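Search this manual Go

4. Recording socket runs with the Bondoneck rig

I rewrote this part in April after I messed up my own first batch, so please read it through once before you power anything on. You'll need the board fixed in its chassis, the Kastham logger running, and both fingertips screwed down tight.

1. Home the arm, then bring it over the board at the slow setting.

2. Jog down until the tips are close to the CPU socket frame. 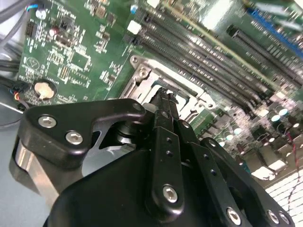
3. Zero the force reading now, with the arm still. I wait 5 seconds and then hit Zero – if the number keeps drifting, wait and do it again.

4. Type in a run name and press Record. We log at 500 samples a second, and the Cenenard policy was trained at that rate, so leave it alone!

CAUTION: Never jog sideways with the tips down in the socket area. Lift first, every time.

5. Swing to the second view and check that the tips and the retention frame both show up in the wrist camera.
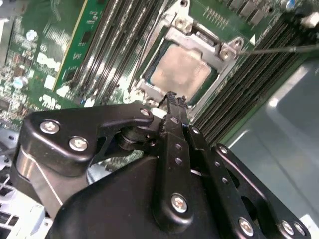
Fig. 4-2. Wrist view with a processor in the socket.

NOTE: My full set came to 2,100 runs, and the ones I had to toss were nearly all bad zeros (step 3, yes, my fault). Save to the Bouzid folder when you're done.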